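Workshop tips I stole from a robot open day

Larkham had its open day in April and I went for the free coffee, which ran out before I got there. I stayed for the robots and came home with ideas for my bench. The robots won't miss them.

Put something soft under the job. Control boxes have corners and screw heads, and a finished tabletop remembers every one of them. A padded mat also keeps the work from skating off when you lean on it. An old quilted place mat does fine for small stuff. My neighbor uses a bath mat, and I've decided not to ask which one. 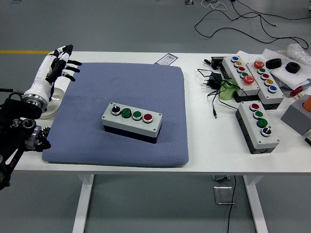 Wash the mat now and then, too. Metal crumbs get into the quilting and then you've made sandpaper.

Practice on something that can't bite. Lionel Le Goff, who was running the demonstration for Tumden, told us he never wires up a button box on the first day. You learn where the buttons are, then you give them something to do. I once learned a garage door opener the other way around and still owe Lazarević, the hardware store, for the hinge.

Cables deserve better than they get. Coil each one, tie it with a scrap of string, and tag the power adapter with whatever it belongs to. I have 45 adapters in a drawer at home – 6 of them fit something I still own. 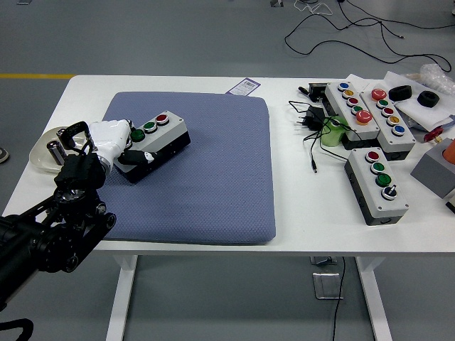 Small parts wander, so give them a place with sides. I had been saving fancy organizer trays for years and filling them with other trays. A shallow bowl does the same job, and the one at the demonstration had a metal can standing in it, over behind the robot's arm. I've copied that at home with a soup bowl and a bean can. Screws go in the bowl, pencils in the can, and the trays are in the garage if anybody wants them.

Label things while you still know what they are. Masking tape and a marker will do it. Fold one end of the tape under so it peels off later.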